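Nolia Hand-Held Grippers: Setup and Care
Handout 5, Pendham Automation Short Course
Revised 5/28/25

Read this before you sign out a gripper. The steps cover one tool; work in pairs if two are going out together.

1. Fingers

Open and close the fingers slowly 40 times. They should move evenly and meet at the tips. If one side lags, check the joint under its cap before you touch the crossbar. Tighten a quarter turn at most. 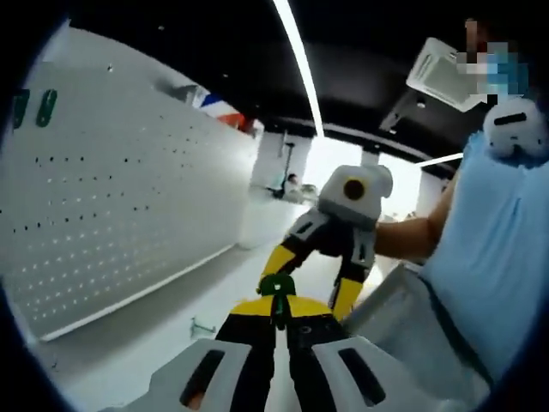

Grip force is set after the fingers are even, never before. Start low and bring it up until a part stays put when you tilt the tool. Practice on something rounded with a collar, like the white piece held at the fingertips in the photo, and keep your partner's forearm clear of the joints. Write the final setting on the Tsoukalas sheet.

2. Pick check

a. Clear a space on the desk next to the pegboard.
b. Lay out the green hooks with gaps between them. Turn each one a different way.
c. Open the fingers fully and come in from above. Pick each hook by the stem, then by the base.
d. Log every drop. More than 5 in a session means the tips need cleaning. 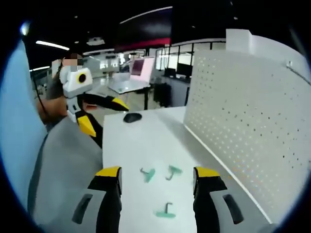
3. Regular care

Wipe the tips with a dry cloth after each session. Replace them at 2000 cycles, even if they look fine. Joint pins are part 41 in the Brerkevcombe catalog. Order early for December, when the stockroom closes for inventory.

Do not oil the links. Oil gets onto the tips and the pick check has to be done over.

Sheets go in the tray by the door before you leave.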